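Cleaning out the photo folder, week one

I told myself I would get through the whole thing by Sunday night. Reader, I did not.

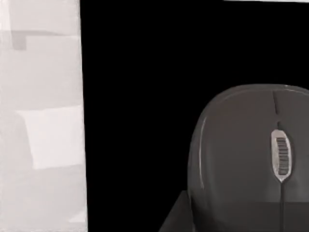
So when I started, the folder had 3,694 pictures in it, going back to before we moved to Harkdale. I had been putting this off for years because every time I opened it I'd get as far as the first beach trip and then it would be midnight. This time I made a rule: no sitting and reminiscing, just keep or delete, keep or delete.

The rule lasted until the Lunon trip. We went in November, when everything was half shut and the hotel gave us a room with a balcony over the harbor for next to nothing. I took something like forty pictures of the same fishing boat. Forty! I kept six of them, and I'm still not sure which one I like best. The rest of that trip was mostly soup (it rained, we ate soup, it was great).

Then came the recipe screenshots. Oh boy. I have saved so many recipes I will never cook. I moved the ones I really do make into their own folder and let the others go, and I felt a little mean about the lemon cake, which I've been planning to bake since we lived in Doron. If I want it that badly I can look it up again.

Things I deleted without a second thought: parking spots, blurry dogs, every picture of a receipt, the paint samples from the old kitchen. Things I could not delete: the paint sample we picked in the end. I loved that yellow.

I stopped at 2,298, and that's after three evenings and most of a weekend. My goal is 600, and then I want to get a proper book printed so we can look at them on the couch like my grandparents used to. There's a print shop on Lenz Street that does them with cloth covers, and the woman at the counter said a big one takes 8 days. I asked about the green cloth and she's checking if they can still get it.

Next up is the folder called "misc", and after that the one called "misc new" - I'm a bit scared of both. If you've done this and have a system that works, please leave it in the comments, especially for videos. I haven't even opened the videos yet.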